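Knitwear notebook, mending and storage
June 2021

Kept mostly by me, Malsha Sarkar. Bernadette and Ebise, please write in the margins as usual, I like finding your pencil there.

I promised at the last get-together that I would finally put down how I fold heavy knits for the shelf, after Bình Doãn asked me three times and I gave him three different answers. So I have had the afternoon to myself, a pot of tea, the spare bed to work on, and the taupe sweater. It's the one we have been calling the Wolde, after the pattern, although I have changed the pattern so much by now that I doubt its designer would want the credit. The shoulders are an inch narrower and I did the collar over again in May.

I do love a bed for this kind of work. The table at Orneseck is the right height and all of that, and my back tells me so every time, but a fuzzy knit slides around on a hard top and you end up holding one sleeve down with your elbow. On the lavender-gray blanket it stays where I put it. The blanket does shed a bit, or something does, and I keep a clothes brush by me.

The wool, for the record (Ebise, you wanted this written down): bought from Mamby as 100 gram skeins, I used 600 grams all told, and I have not quite one skein left, which I am hoarding for elbows. Heathered brown, though it changes its mind with the light. I have it down in my spring notes as "mushroom," then a page later as "wet bark," and Abrehet calls it "the porridge one." It has bloomed nicely since the first wash and lost some of that crispness I complained about in May.

How I am folding it at the moment

1. Brush it down first, front and back, always in the same direction. Pull any pills by hand. I did not use the comb this time, as the comb was too rough on the gray cardigan and I am still sorry about it.

2. Lay it face down and smooth the body out from the middle with flat hands. Don't tug at the hem. Let the collar lie however it wants for now.

3. Bring one side in toward the middle, then lay the sleeve back down along the body, straight, so it makes a long strip. Do the same on the other side. I used to cross the sleeves over each other and got a great lump at chest height, which Bernadette very kindly described as "structural."

4. Fold the bottom up toward the shoulders in one go. A thin sweater can take thirds, but this one is too thick and springs open again while you're reaching for the tissue.

5. Turn the whole bundle over with both forearms under it, like lifting a sleeping cat, and set the collar last. I want the ribs running clean and the fold at the bottom nice and soft, with no hard crease pressed into it.
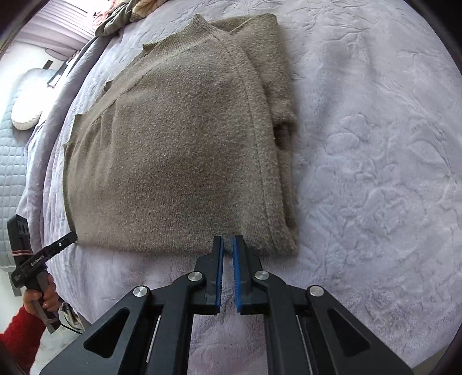

What I'm still unhappy with

The edges. My sleeves never quite hide, and there's always a bit of the back layer showing along one side. For a drawer it makes no difference whatsoever. On the open shelves at Fusareck it does bother me, with everything stacked and facing the room, and I know Abrehet Kahsay goes along that row straightening them when she thinks we've gone to lunch (thank you, Abrehet!).

I had a go with a folding board as well, the one Bình cut for us from a bit of packing card. It gives a lovely square shape with the cotton pullovers. With this wool I found that I was folding to suit the board and squashing the collar to do it, so I went back to doing it by eye. If anybody wants the board it's hanging on the nail behind the door, and please put it back there, it has already been sat on once.

The other thing is the collar itself. I picked up a few too many stitches along the neck, I think, and the rib wants to stand up into a point when the sweater is folded, even though it sits perfectly well on a person. I tried easing it down with my palm and I tried tucking it under.

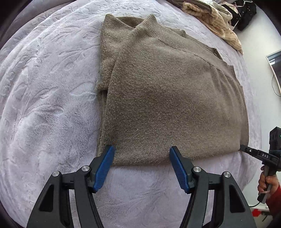

Tucking it under is a mistake, I'm fairly sure, as it puts a bend right across the rib, and I would sooner have a collar with opinions than one with a dent in it. Ebise Sisay thinks a roll of tissue inside the neck would hold it in a gentle curve, and I'm going to try that when I next have tissue in the house. The shoulder seams I'm pleased with. They were done in mattress stitch with a thinner yarn of nearly the same brown, on Bernadette Tierney's advice, and I can't find any fault with them now except by hunting for it, which of course I do.

Loose ends

The shelf liner has run out. I make it 200 for a new roll with delivery, and I'd like someone to tell me that is too much before I order it.

Cedar blocks need sanding, they have gone quiet. Fine paper, a light hand, outdoors.

I still owe everyone the written-up version of the pattern. The body is fine as it stands, but the sleeve decreases are on the back of an envelope, and my handwriting from that week is a disgrace. Bình has offered to type it if I read it aloud to him.

Leave the Wolde folded until I'm back, please. I'd like to see how the bottom edge looks after it has had some time to settle, and then I'll refold it the other way around and compare. Ebise, if you do come by with tissue, start with the gray cardigan, it deserves some kindness.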